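Chapter 4
Small Things on a Table: Sorting, Wiping and Putting Away

In this chapter
4.1 The cleared surface
4.2 Soft objects and hard objects
4.3 Choosing a bin
4.4 Wiping as a separate task
4.5 Exercises for the workroom

Words to learn: clear, surface, bin, handle cutout, flip-top, plush, wipe down, put away

In Chapter 3 we looked at shelves and cupboards, where every object has already a place and the work is mostly to keep it there. The table is a different case. A table receives things all day long. A toy is left on it, then a packet of wipes, then a cup, and in the evening the family has no free place to eat or to write. For this reason many teachers of household work begin with the table, and I also began there when I gave the first version of this course in Vosdale.

The course in Vosdale had 23 students. I asked each of them to write down what was lying on the main table at home, and to do it before they cleaned anything. We put the lists together and got 98 different objects. Very few of them were large. Most could be held in one hand, and many were soft: toys, gloves, cloths, a hat. The students were surprised by this, and I was a little surprised too. The older handbooks, for instance the one by Ghasemi which we used at that time, speak mainly of plates, papers and tools.

Soft objects need some attention of their own. A plate has a clear bottom and stands in one way only. A stuffed animal can lie on its side, on its back or on its face, and it changes its shape when you press it. If you take it by the ear, the body hangs down and may pull other things along. It is better to hold it at the body, with both hands if it is a big one, and to set it in the bin with the legs folded under.

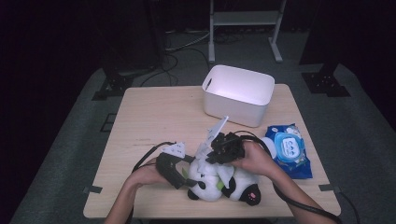
The bin itself should be chosen before the work starts. For a family table I recommend a plain rectangular one with low sides and an opening in the short side for the fingers. White or another light color is practical, as you can see quickly if something small was left at the bottom. A lid is not necessary for daily use -- people put the lid somewhere and then the lid becomes one more object on the table.

Wiping comes after putting away, and in this book it is treated as a separate task. Beginners often mix the two. They lift a toy, wipe under it, put the toy back, and after 90 minutes they have moved everything and removed nothing. Keep the wipes near you, but leave the pack closed until the top is free. A pack with a flip-top lid stays moist longer when it is shut properly, so press the lid down until it clicks.

Corners deserve a word. On a table with rounded corners the cloth follows the edge easily. On a table with sharp corners you should fold the cloth once and finish each corner with the folded side.

Before you read section 4.1, please do the following at home. Choose one table and write down what lies on it. Mark each object as soft or hard. Then set a clock for 3 minutes and put away only the soft ones. Bring your list to the workroom, where we will compare it with the Norkholm list on the next page.

Omid Hosseinzadeh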